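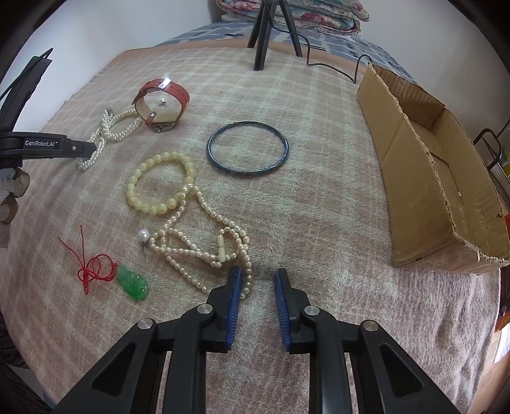

Watch with the brown strap and the pearls, on the plaid blanket.

September 3, 2019

Glue day! I finally got going on the hide glue comparison for the Marnard chairs, and I'm writing it down before I forget which pot was which (again).

Batch 2 is the one to keep. I soaked the granules overnight in cold water, then warmed them slowly in the double boiler, and it ran off the brush in a nice even string. Batch 1 got too hot while I was on the phone with Ploltham about the beech order, and it smells awful. Tossed it.

Rub joints went together fine with batch 2. I gave them 20 minutes before I let go of anything, which felt like forever, but Marta Dovhaniuk swears by it and her joints don't creep. The back rail on the Flirden chair is still a pain. Somebody filled the old mortise with epoxy years ago and I spent most of the morning picking it out with a dental tool. Left side is clean, right side maybe half.

Brisa Figueroa wants to try adding a little urea for more open time. Fine by me, but on scrap first please, and label the jar!!

Money stuff: the Bermúdez invoice came to 1,215 with the clamps on it, so no new bandsaw blades until November. The old one will do for the stretchers if I go slow.

Still to do: finish the right mortise, cut test strips for Brisa, find the lid to the small glue pot. Marta has my good cabinet scraper, get it back.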